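Workshop notes: hand-held gripper build, second pair

The second pair of hand-held grippers in the Cullinane workshop is assembled and in use. This item covers what changed from the first pair, for members who are printing their own set or waiting on parts. The files are in the shared folder under Rekasine, revision 7. Anything older should be deleted, as the finger pivots are in a different place and the parts do not mix.

Housing. The body is printed in two halves in light gray. Wall thickness went up at the front, where the first pair cracked along the layer lines next to the pivot screws. Print the halves with the open side up and leave supports off inside the cable channel. Chasing support material out of that channel with a hook took longer than the rest of the cleanup put together. The screws are the same length throughout now, so one bag covers a full unit.

Linkage. Barış Polat redrew the trigger linkage over the holidays. The old version had a dead zone at the start of the pull, and the fingers closed a little after the hand did. The new link is shorter and runs on plain bushings. Do not grease the bushings. The first test unit was greased and picked up dust from the sanding bench within an evening.
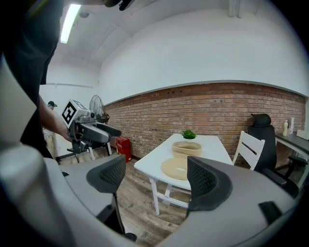

Marker mounts were the part that caused the most argument. On the first pair the plate sat low, and the operator's knuckles covered a corner of it whenever the wrist rolled inward. Revision 7 raises the plate and fixes it with two screws and a locating pin, so it goes back in the same position after removal. The square black-and-white marker should face clear of the forearm when the gripper is held out over the table, and the fingers should point away from the body without the elbow being lifted. If you have to lift the elbow, the grip angle is wrong for your hand and you should print the other wedge. Print markers on matte paper only. Glossy paper gave dropouts under the ceiling light.

Finger pads. We tried solid pads, ribbed pads and an open mesh, all in the same flexible filament from Rorkex. The solid ones slid on glazed pots. The ribbed ones held well in one direction and poorly in the other. Mesh is now the default. Print slowly, with retraction reduced, and let the spool dry first. Stringing inside the cells stiffens the pad and defeats the purpose. Bed temperature and speed are in the notes file next to the model.

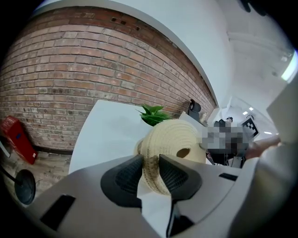 Grip testing uses household objects with awkward surfaces, and the list is kept short so that results can be compared between units. A cylinder is the most useful shape on it, since the two pads meet the curve low down and any difference between left and right finger travel shows up as a twist. The roll of cream twine is wound thick and has enough texture for the mesh to bite, so it makes a fair first object for a new set of pads. Move on to smooth items after that. Each pad set is meant to be cycled 2000 times before sign-off, with an inspection every 100 cycles. The current set is at 306, and the log sheet is in the drawer under the printer.

Still open: the trigger return spring is too strong for small hands, and Dandden has a lighter one in the same diameter on back order until April. The cable clip at the rear also works loose if the unit is hung by its cord, so please set units down on the bench. Revised clip drawings can go to Barış at any time.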